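보도자료
배포일: 2023년 4월 13일
배포 즉시 보도 가능
발신: Berchtold 마감재 사업부 (Nalulholm)

Berchtold, 소형 작업 부스용 내장 마감재 세트 ‘Stullum’ 공급 개시
다마스크 줄무늬 벽지, 알루미늄 모서리재, 식물무늬 상판용 직물을 한 품목으로 구성

내장 마감재 제조사 Berchtold는 상자형 작업 부스와 붙박이 작업대의 내부 마감에 사용하는 세트 제품 ‘Stullum’의 공급을 개시한다고 밝혔다. Stullum은 벽면용 벽지, 벽과 벽이 만나는 부분에 설치하는 알루미늄 모서리재, 벽 하단용 마감선재, 상판용 직물로 구성된다. 품목번호는 벽면 구성품이 2125, 상판 구성품이 2222이며, 두 품목은 함께 또는 따로 주문할 수 있다.

기존에는 벽지와 모서리재, 상판 덮개를 각기 다른 공급처에서 구입하여 현장에서 맞추는 경우가 많았다. 이 방식에서는 모서리재의 날개 폭과 벽지 겹침 폭이 일치하지 않아 재단을 다시 하거나, 상판 직물의 끝단이 벽 하단에서 들뜨는 문제가 반복적으로 접수되었다. Stullum은 네 가지 구성품의 치수를 하나의 시공 기준에 맞추어 정리한 제품이다.

1. 벽면 구성품 (품목번호 2125)

벽지는 베이지 계열 바탕에 갈색 다마스크 문양을 세로 줄로 배열한 도안이다. 잎끝이 뾰족한 대형 꽃 문양의 열과, 매듭 형태의 문양이 이어지는 좁은 띠가 번갈아 배치되며, 열과 띠 사이는 바탕보다 어두운 가는 선으로 구분된다. 문양의 색은 채도를 낮춘 갈색이며 바탕은 옅은 크림색에 가깝다.

세로 줄무늬 벽지는 좁은 공간에 시공할 때 수직 오차가 쉽게 드러난다. 이에 따라 시공 설명서는 벽면마다 기준 수직선을 별도로 표시하고, 첫 폭을 모서리가 아닌 벽면 중앙에서 붙이도록 규정하고 있다. 중앙에서 시작하면 양쪽 모서리에서 남는 폭이 비슷해지고, 대형 꽃 문양이 한쪽 끝에서만 잘리는 일이 줄어든다. 폭과 폭을 이을 때에는 가는 선을 맞춤 기준으로 삼고, 꽃 문양의 높이는 그 다음에 확인한다.

안쪽 모서리에서는 벽지를 꺾어 돌리지 않는다. 양쪽 벽면의 벽지를 모서리선에서 각각 끊고, 그 위를 모서리재로 덮는다. 벽지를 꺾어 붙인 경우 건조 과정에서 모서리 안쪽이 당겨져 뜨는 현상이 발생할 수 있으며, 이 상태에서 모서리재를 덧대면 날개가 벽면에 밀착되지 않는다.

모서리재는 은색 알루미늄 재질이며 표면에 약한 광택이 있다. 공급 길이는 2000밀리미터이고, 현장에서 필요한 길이로 절단하여 사용한다. 날개 폭은 한쪽 기준 14밀리미터로, 설명서에 정한 벽지 절단 여유를 덮을 수 있는 치수이다. 절단면은 줄로 다듬은 뒤 하단부터 맞추어 세운다. 상단은 벽 높이에 맞추어 마지막에 절단한다.

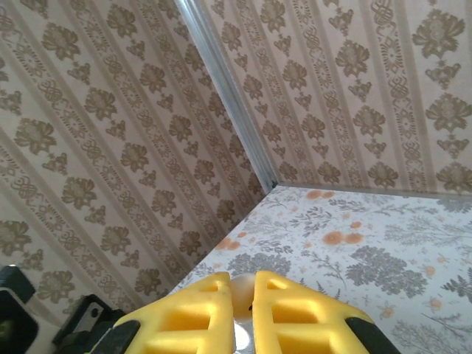 2. 벽 하단 마감

벽면과 상판이 만나는 선에는 얇은 알루미늄 마감선재를 설치한다. 마감선재는 벽지의 하단을 누르는 동시에 상판 직물의 위치를 정하는 기준선이 된다. 설치 순서는 벽지, 모서리재, 하단 마감선재, 상판 직물의 순이다. 상판 직물을 먼저 깔고 마감선재를 설치하면 이후 직물만 교체하는 작업이 불가능해지므로, 이 순서는 변경할 수 없다.

마감선재와 모서리재가 만나는 지점에서는 모서리재를 상판면까지 내리고, 마감선재를 그 옆면에 맞대어 끊는다. 두 부재를 사선으로 절단하여 맞추는 방식도 시험하였으나, 벽면의 직각이 정확하지 않은 부스에서는 틈이 고르지 않게 나타나 표준 시공에서 제외하였다. 맞댐 방식에서는 마감선재의 절단 길이를 조정하는 것으로 오차를 흡수한다.

하단선의 수평은 상판면을 기준으로 잡는다. 바닥면을 기준으로 할 경우 작업대 다리의 높낮이 조정에 따라 하단선이 상판과 평행하지 않게 될 수 있다. 이미 사용 중인 작업대에 시공할 때에는 다리 높이를 먼저 고정한 뒤 치수를 측정하여야 한다.

3. 상판 구성품 (품목번호 2222)

상판용 직물은 옅은 회백색 바탕에 식물 도안을 인쇄한 제품이다. 회색과 짙은 회색의 양치식물형 가지와 잎줄기가 배치되고, 그 사이에 작고 둥근 주황색 꽃이 흩어져 있다. 벽지의 도안이 일정한 간격으로 반복되는 줄무늬인 데 비해 상판 도안은 뚜렷한 열이 없어, 벽지의 줄과 상판의 무늬를 맞추는 작업은 필요하지 않다.

직물은 상판보다 여유 있게 재단하여 뒤쪽에서 앞쪽으로 편다. 뒤쪽 끝단을 하단 마감선재에 맞추어 고정한 다음, 좌우 끝단, 앞쪽 끝단의 순으로 당김을 조정한다. 앞쪽 끝단은 작업대 전면의 가로 레일에서 마무리한다. 레일이 없는 작업대에서는 상판 앞면을 감아 아랫면에 고정하는 방식을 적용하며, 이 경우 재단 여유를 별도로 계산하여야 한다. 계산표는 설명서 부록에 수록되어 있다.

상판에 장비나 기구를 고정하는 경우에는 직물을 깔기 전에 고정 위치를 상판에 표시한다. 직물을 먼저 고정한 상태에서 구멍을 내면 당김이 풀리면서 구멍 주변에 주름이 생긴다. 장비 받침이 상판 바깥의 레일이나 틀에 고정되는 구조라면 직물의 절개는 필요하지 않다.
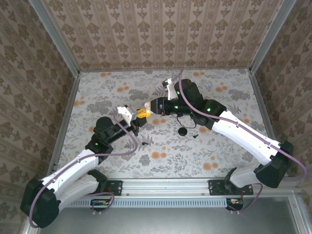 Stullum 벽지와 알루미늄 모서리재, 식물무늬 상판 직물로 마감한 부스 내부. (자료: Berchtold)

4. 시공 대상과 제한 조건

Stullum은 뒷벽과 좌우 측벽, 상판으로 이루어진 상자형 부스를 기본 시공 대상으로 한다. 측벽이 하나인 구석형 작업대에도 적용할 수 있으며, 이때에는 모서리재의 주문 수량을 줄일 수 있다. 곡면 벽과 바깥쪽으로 돌출된 모서리는 시공 대상에 포함되지 않는다. 돌출 모서리용 부재는 현재 공급 품목에 없다.

바탕면은 평활하고 건조하여야 한다. 도장면에 시공할 때에는 도막의 부착 상태를 확인하고, 들뜬 부분을 제거한 뒤 초벌 처리를 한다. 나사 머리가 노출된 판재에는 메움재를 사용한다. 바탕면의 이음이 모서리재의 날개 안쪽에 위치하는 경우에는 별도의 메움 작업을 생략할 수 있다.

본 제품은 실내용이며, 물을 직접 사용하는 작업대나 열원이 벽면에 근접한 설비에는 권장하지 않는다. 상판 직물은 절단 작업용 받침으로 사용할 수 없다. 칼이나 톱을 사용하는 작업대에서는 직물 위에 별도의 작업판을 놓아야 한다.

5. 유지 관리와 교체

벽지의 먼지는 마른 부드러운 솔로 줄무늬 방향을 따라 위에서 아래로 제거한다. 알루미늄 부재는 물기를 짠 천으로 닦은 뒤 마른 천으로 마무리하며, 연마 성분이 있는 세정제는 사용하지 않는다. 세정액이 모서리재의 날개 밑으로 들어가면 벽지 가장자리에 얼룩이 생길 수 있으므로, 세정액은 부재에 직접 분사하지 않고 천에 묻혀 사용한다.

상판 직물은 벽면 구성품을 해체하지 않고 교체할 수 있다. 앞쪽과 좌우의 고정을 푼 다음 뒤쪽 끝단을 마감선재에서 분리한다. 벽지를 부분 교체할 때에는 해당 벽면의 모서리재를 먼저 떼어 내야 하며, 떼어 낸 모서리재는 휨이 없는 경우에 한하여 재사용할 수 있다.

Berchtold 마감재 사업부의 Rahel Lehner 제품 담당은 “부스 내부는 벽면의 폭이 좁아 일반 실내보다 모서리의 비중이 크다. 도안을 정하기에 앞서 모서리재의 날개 폭과 벽지의 절단 여유부터 확정하였고, 나머지 치수는 그 값에서 결정되었다”고 설명하였다. 또한 “상판은 벽면보다 먼저 마모되는 부위이므로 상판 직물만 단독으로 주문할 수 있도록 품목번호를 분리하였다”고 덧붙였다.

6. 공급 및 주문

Stullum의 주문 접수와 출고는 유통사 Starkuvero가 담당한다. 주문 시에는 뒷벽의 폭과 높이, 좌우 측벽의 깊이, 상판의 앞뒤 치수를 기재하여야 한다. 상판이 직사각형이 아닌 경우에는 앞변과 뒷변의 길이를 각각 기재한다. 치수는 밀리미터 단위로 받으며, 재단 여유는 주문자가 더하지 않고 출고 단계에서 가산한다.

벽지는 같은 주문 안에서 동일한 인쇄 묶음으로 출고된다. 추가 주문분은 인쇄 묶음이 다를 수 있으므로, 한 벽면 안에서 기존 벽지와 섞어 시공하지 않는 것이 좋다. 모서리재와 마감선재는 휨을 방지하기 위하여 벽지와 분리 포장하며, 수령 후 시공 전까지 평평한 곳에 눕혀 보관한다.

색상과 도안은 현재 한 종류이다. Berchtold는 돌출 모서리용 부재의 추가 여부를 10월에 결정할 예정이며, 결정 내용은 별도의 자료로 안내한다.

제품 문의: Berchtold 마감재 사업부, Nalulholm, 담당 Rahel Lehner
주문 및 견본 신청: Starkuvero 고객 접수 창구
첨부: 시공 설명서, 치수 기재 양식, 상판 직물 재단 여유 계산표

끝.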